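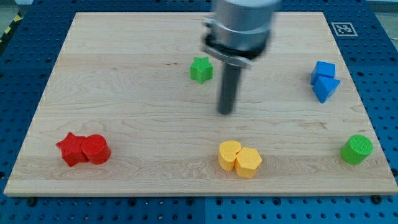
*Figure 1. Kesach cell: rod tool over the maple board, block set in place.*

# Notes 3: Tool length error and common-cause failure

Parndale, Robot Cells and Safety
Revised 16/04/2023 (R. Krajčí)

These notes cover the contact event on the Kesach cell and the weakness it exposed in the cell's height limits. You should already have the frame conventions from the earlier notes (base, flange, tool, board). The full event log is in the lab folder under `kesach/event-a`.

## 1. The cell

Kesach is used for planar pushing. The arm carries a straight rod, held in a clamp ring below the wrist, and moves colored blocks across a flat board with the side of the rod near its tip. There is no gripping and no lifting. The controller runs Urban, our in-house motion layer, on top of the arm vendor's own software. The pushing tasks come from the Dirnine task set, where a typical instruction is to bring two blocks of one color together or to move a star away from a cylinder.

Two frames matter for what follows.

- **Board frame.** Origin on the top surface of the board, z pointing up. Height in the rest of these notes is measured in this frame.
- **Tool frame.** Origin at the tip of the rod, z along the rod. It is defined by a fixed offset from the flange, stored as a number. No sensor on the cell measures it.

The fiducial marker on the perforated table, past the far right corner of the board, is used to check the camera against the table. It says nothing about the tool frame. A cell can pass the marker check with a tool offset that is wrong by any amount.

## 2. What happened

In December the rod was replaced after wear at the tip. The old tool measured 216 mm from flange to tip. The new one measures 224 mm. Normunds Mägi fitted it, measured it, and entered the new offset in the running session. The cell then worked normally for the rest of that session.

The offset was applied to the session but not written to the installation file. Urban reads the installation file at startup. When the cell was next powered up, it loaded the old value with no warning, as the file was valid and its checksum was correct.

The sequence after startup:

1. Homing completed. Joint positions were correct.
2. Marker check passed.
3. The first task was loaded and the arm moved to its start pose above the board, well clear of it.
4. The arm was commanded down to pushing height, 3 mm above the surface.
5. The rod met the board. The force limit tripped and the arm went into a protective stop.
6. The operator, Yavuz Türkmen, cleared the stop and restarted the task. The stop repeated.
7. He cleared it again with the same result, then locked the cell out and reported it.

There were no injuries. The gate was closed throughout. The board was left with a shallow dent and was replaced. The rod was checked for straightness and kept.

## 3. Geometry of the error

Let *L* be the true tool length and *L'* the stored length. The controller places the flange so that a tool of length *L'* would have its tip at the commanded height *h*. With the tool pointing straight down, the flange height is

 z_flange = h + L'

and the true tip height is

 z_tip = z_flange - L = h - (L - L')

With *L* = 224 mm, *L'* = 216 mm and *h* = 3 mm:

 z_tip = 3 - 8 = -5 mm

The commanded pose therefore put the tip five millimeters inside the board. The sign matters. Had the replacement rod been shorter than the old one by the same amount, the tip would have traveled 11 mm above the surface. No stop would have occurred, and the fault would have shown up as poor pushing, with blocks contacted too high and tipping over.

If the tool is tilted by an angle θ from vertical, the height error becomes (L - L') cos θ and a lateral error of (L - L') sin θ appears. Pushing on this cell is done with the tool vertical, so lateral error was negligible. This is one reason the fault could not be seen in the overhead image: the rod was where it should have been in x and y.

## 4. Contact force

The arm did not reach the commanded depth. The force limit was set to 14 N. Treat the board, rod and arm in series as a spring of stiffness *k* = 40 N/mm, the value fitted from the log. Penetration is used loosely here for total deflection, most of which is in the arm.

 deflection at trip = 14 / 40 = 0.35 mm

The arm was descending at 50 mm/s. Time from trip to standstill, expressed as an equivalent delay at full speed, was 20 ms. Additional travel:

 50 x 0.020 = 1.0 mm

 peak force = 40 x (0.35 + 1.0) = 54 N

Observe that the peak is almost four times the limit. A force limit is the level at which stopping begins. It does not bound the force the tool will apply. Against a soft object the difference is small. Against a rigid board on a metal table, the overrun term dominates, and the useful way to reduce it is to lower the approach speed. At 10 mm/s, with the same delay, the overrun is 0.2 mm and the peak is 22 N.

Lowering the limit alone has little effect. A limit of 7 N at the original speed still gives a peak of 47 N, and it causes false trips during normal pushing.

## 5. Why the height limit did not act

Kesach had a software height limit: a plane at board height below which the tool tip may not go. Most students expect this plane to have stopped the motion. It could not.

The plane is checked against the *computed* tip position. The computed position uses *L'*. At the moment of contact the controller believed the tip was 8 mm above the surface, and still descending toward a legal target. From its point of view no limit was approached at any time.

The motion planner and the height limit thus shared one input. An error in that input moved both of them together. In the risk assessment they had been listed as two separate measures against tool-to-board contact, and credit was taken for each. The correct term for this is a **common-cause failure**: two measures, one cause that defeats both.

| Measure | Depends on stored tool length | Acted |
|---|---|---|
| Planner target height | Yes | No |
| Height limit on tip | Yes | No |
| Marker check | No (does not test height of tool) | Passed |
| Force limit | No (to first order) | Yes |
| Closed gate | No | Not called on |

The force limit depends weakly on the tool data through the payload mass and center of gravity. For a rod of this size the effect is under the noise of the estimate.

## 6. The repeated restarts

Urban reported the stop as `FORCE_LIMIT, phase: approach`. During Dirnine tasks a common source of this message is the rod coming down on top of a block, and the written procedure at the time said to clear the stop, move the block aside and restart. Türkmen followed it. The procedure did not tell him to compare the height at which the stop occurred with the height of a block.

That comparison would have been informative. A stop on a block occurs well above pushing height. The log shows the stops at a computed height of just under 8 mm, lower than any block in the set and higher than the board. No object in the cell has its top at that level. A stop at a height where nothing should be is evidence against the height measurement, and the correct response is to lock out and measure the tool.

## 7. Changes made

The following were put in place by Miroslava Kadlec and checked by Vasilis Vasić.

- **Tool offset is written on entry.** Urban no longer allows a session-only tool definition. Entering an offset writes the installation file and logs the old and new values.
- **Touch-off at startup.** Before the first task, the tip is lowered at 10 mm/s onto a fixed reference pad away from the board. If contact occurs more than 1 mm from the expected height, motion is disabled.
- **Flange height limit.** A second plane is applied to the flange, whose position does not depend on the tool offset. It is set from the length written on the tool tag and must be changed by hand when the tool is changed.
- **Slow approach.** The last part of every descent runs at 10 mm/s.
- **One restart.** A second force stop in the same phase requires lockout.

The flange limit deserves some caution. It is independent of the stored offset only as long as both numbers are not typed in by the same person from the same wrong measurement. The touch-off does not have this weakness, as it tests the physical tool. It does assume that the pad height is correct, and the pad must be rechecked whenever the board is replaced or the table panels are moved.

## 8. Preparing for the lab

Bring a printed copy of the log extract and mark the contact point on each of the stops. The lab uses the reduced speed setting and a spare board. Tool changes are made with the arm powered off and locked out, and the measured length goes on the tool tag before the clamp ring is tightened for the last time. Measure from the flange face to the tip. Measuring from the lower edge of the collar gives a shorter value and was the most frequent mistake last term.

Related reading: Notes 2, sections on frame offsets; Kesach risk assessment, current issue, table of protective measures.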